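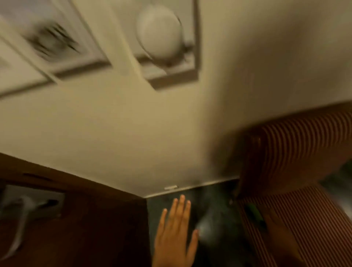

Wiping week at robot club

6 min read

We use cookies to remember your preferences. Accept / Manage settings

I've been promising a proper update on the student project since October, and now there's finally loads to tell you! Our little robot (Pestel, named by Precious, don't ask me to spell out the joke) has moved on from stacking cups to cleaning. Only the wall stuff for now: switches, door handles, dials, all the places people touch and the duster usually misses.

The plan is that Pestel learns from watching us do it first. So one of us puts on the head camera and goes round a room with a cloth, at a normal pace, and afterwards Tharindu chops the recording into short clips and we label each one. We were aiming for 500 clips before the regional meet and as of last night we've got 388. I'm so pleased with that. Kadir did 106 of the labels on his own, in one sitting, with a bag of crisps.

Labelling is much more fun than it sounds, by the way. You end up arguing over tiny things. When does a wipe start? When the cloth touches the wall, or when the arm sets off towards it? Aminu wanted the arm, I wanted the cloth, and we went back and forth for most of a bus ride. We've gone with the cloth (ha!) but there's a separate label for reaching, so he got his way too, really.

The other big argument was over blurry clips. If you look up quickly or turn your head near a door you get a smear of ceiling and handle and fingers, and my first thought was to bin the lot. Imtiaz talked me out of it. Pestel's own camera wobbles like mad whenever it turns, so it may as well get used to that now! We keep them, marked "fast head", and we'll train once with them and once without and see which does better.
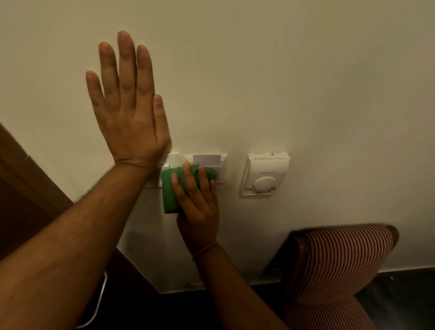 Then there's the question of what to do with the hand that isn't holding the cloth. Mine goes all over the place. Precious keeps hers tucked in at her side, very tidy, and Kadir leans on things. Pestel has 2 arms, so we do have to decide, and at the moment each clip gets a note saying whether the spare hand is resting, holding something or just in the air. I love this bit of the project. I'd never once thought about my left hand before and now I catch myself watching it when I do the washing up.

Things still on the list: curved surfaces, anything with a knob that might turn while you wipe round it, and cards or bits of paper sticking out that shouldn't get knocked. Tharindu has written a small checker that spots clips with no label at all, and it found nine of mine. Sorry, team.

Next up is the first training run, on the old computer in the Wendumar room, which takes all night and sounds like a hairdryer. I'll post the results whatever they look like. And if any other school or college clubs are trying something similar, please leave a comment, I'd love to swap notes on labels!

Enjoyed this post? Pop your email in the box to get the next one.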